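How to sort a shelf so you can tell what's what through a milky cover

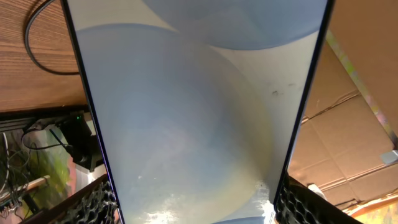
Ballarat, November

I love a translucent cover. Clear ones show every scuff and crumb, solid ones make you open the lot to find one thing, and the milky kind sits happily in between. You get the shape and a hint of colour, and with big pale blue rounds showing through the white like that, a hint is plenty!

My own shelf took one Wednesday evening, start to finish, and I enjoyed every minute of it (I know, I know). The method works for boxes, sleeves, wallets, whatever you've got, as long as a bit of light gets through.

What you need

Translucent boxes or sleeves, flat-sided if possible. I use the Biten ones and a couple of old Gralter sleeves I've had for years.
A soft cloth and warm soapy water
A pencil and some paper labels
A table you can leave covered for an evening

Step 1. Empty the whole shelf onto the table. All of it, even the end you think is already fine. Wipe the shelf down and let it dry while you sort.

Step 2. Sort by shape before you sort by use. It feels backwards, but shape is what you'll be reading through the cover later on. Round things together, long things together, little fiddly bits in their own pile. I ended up with 9 piles, and two of those were mostly rubber bands.

Step 3. Wash and dry the covers. Smudges near the edges are the ones that get missed, so run the cloth right down both sides and into the corners. Skip anything scratchy, as it leaves a haze that never comes out.

Step 4. Put the biggest, plainest shape against the face you'll be looking at. Smaller pieces go behind. If two round things have to share, let them overlap a little so you can still see both curves - side by side with a big gap, they slide about.

Step 5. Check for glare. Stand where you normally stand, with the usual light on. If there's a bright patch right over the part you need to see, tilt the cover slightly or move it along the shelf. A lamp shifted a hand's width can make a huge difference.

Step 6. Label in pencil, on the edge, in one or two words. "Blue rounds" beats "misc" every time. My friend Tomás Lenihan writes whole sentences on his and swears by it, so go your own way there.

Step 7. Load the shelf. Heavy things low, favourites at eye level, and any cables run along the back where they won't snag when you pull something out.

A note on colour: pale shades soften a lot through a milky cover, and cream can nearly vanish. If you have several pale things, slip a sheet of darker paper in behind them and they'll pop straight back out. Grey is lovely for this, and navy works too.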